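Workshop notebook, satire desk, March

Slow start. I had the town hall spoof half written by 9 and hated all of it. The premise is fine (the mayor of Catville denies leaking his own diary, then asks for the diary back because he needs it for a dentist appointment) but I'd put the dentist in the first line, so there was nowhere left to go. Moved it down to paragraph four and it got a laugh in the read-through, a real one, from the corner that never laughs!

Cut the piece from 200 words over to 30 over. Still too long. The bit about the motorcade being one golf cart can go, we did golf carts on Saturday.

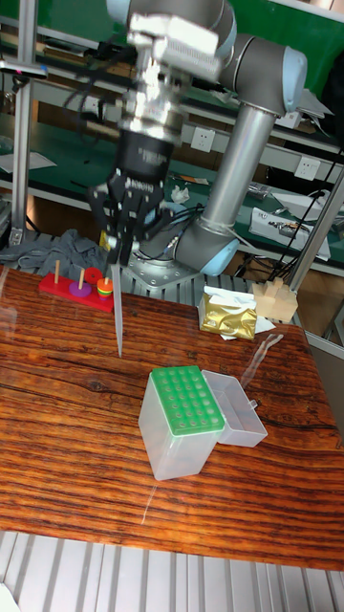 The press secretary quotes are the weak part. Mine all sound like me. I tried reading actual briefing transcripts out loud for 15 minutes and the trick seems to be that they answer the question before last. So now she spends the whole piece one answer behind, and when somebody asks if the mayor is in the building she says "twice, in college." Keeping that.

Headline list for the Botau summit piece is up to almost 100, and I'd run maybe four of them. Favorite so far: "Botau Summit Ends in Historic Agreement to Stop Standing Near Larnora Delegation."
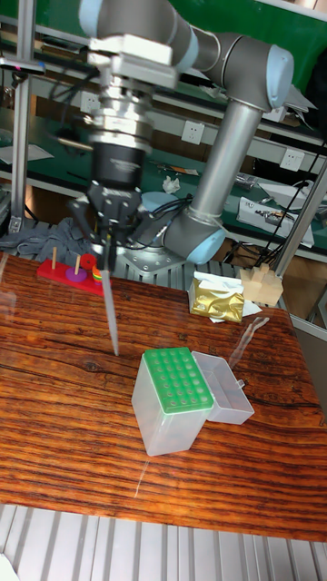 Somebody scribbled under the headline list that it's too long to say in one breath, and that a reader who doesn't know Botau and Larnora are both made up will think they missed the news. Fair on the first count. On the second I kind of want them to think that (for a line or so, anyway). Shorter try: "Botau, Larnora Agree to Separate Tables." Needs a better verb, I guess.

Also the Kushnir Party manifesto is due and I have one joke, the one where they're against both sides of the street.
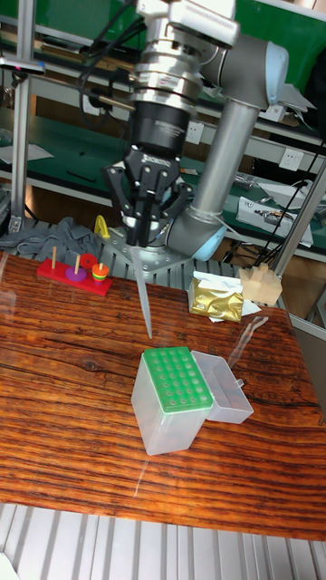
CATVILLE, March – Mayor denies diary is his, corrects spelling in it

Trying the dateline plain like that, no day, straight into the denial. Reads better than the "sources say" opening, which took two sentences to get anywhere. Next job is the ending. Right now he just leaves through the wrong door and I've used that door before. Will look at it again after lunch, and please don't touch the dentist paragraph.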